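Homemade tidying arm starts learning the ropes in Ustau

A robot arm that began as a pile of brackets in the back of the Fundora shared workshop has reached the stage its builder has been itching to get to: learning how to put things in a box.

Helmut Heitmann has been working on Meruton, as the arm is called, in the evenings and on most free afternoons. It is a tabletop machine with a reach of nearly 25 inches, and it is meant for small household jobs: picking socks up, dropping gloves into a box, moving a packet from one side to the other. Anyone who has dropped in at Fundora lately will have seen it clamped to the end of the long bench, usually with its cover off and Helmut's head somewhere inside.

The mechanical side came together over the spring and it really is a lovely piece of work. The shoulder turns on a bearing rescued from an old record-cutting lathe, the upper arm is aluminium tube, and the cable run has been redone four times (the current one goes through the elbow and no longer snags, hooray). Kaczorowski, the metal shop two doors down, cut the base plate from an offcut and let Helmut use the big pillar drill for the mounting holes. The whole lot, leaving out the computer, weighs less than a full toolbox and can be carried up a flight of stairs by one person.

What has changed this August is where the work happens. The arm stays on its bench, and the teaching has moved into people's homes. Members go round with a pair of hand-held grippers, do an ordinary job with them at an ordinary pace, and the recordings are brought back to the workshop to train the software. Doing it by hand means nobody has to lug Meruton about, and it gives the arm a look at far messier places than a bench with three wooden blocks on it.

"The blocks were fine for a month," Helmut told us. "Then I put a glove in front of it and it hadn't a clue. Soft things fold, they slide, they catch on the edge. I want it to see all of that."

The count stood at 1,427 recordings when we called in, each of them a single short job from first reach to last release. A whiteboard by the kettle lists what is still wanted. Swabs, tissues and anything in a crinkly packet are at the top, as clear plastic gives the software a great deal of trouble. Blankets are further down with a question mark next to them.

Bedrooms have been a popular choice. A bed is a big soft surface at a handy height, and things sink into it in a way they never do on a table. It does take a bit of getting used to, working with a gripper in place of your fingers, and new hands tend to squeeze too hard and lift too early. Helmut's advice is to open the jaws wide, come in slowly and let the pads do the holding. Most people have the knack within 40 minutes, and after that it gets oddly moreish. Several members have stayed on well past supper to have another go.

The first proper trial on the arm itself is planned for when the new wrist is fitted. The old one has too much play in it, and a part that looks straight on the screen arrives at the box a finger's width to the left. A replacement has been drawn up and two of its five pieces are already made. The remaining three need the milling machine, which is booked solid until the clock people have finished their gears.

In the meantime the recording goes on, and extra pairs of hands are very welcome.
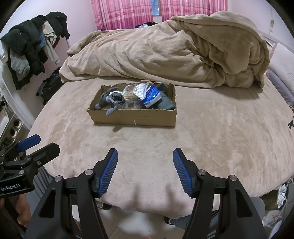 Members who would like a turn with the grippers can put their name on the sheet by the Fundora front door, with a note of the room they have in mind. Sessions start at half past six.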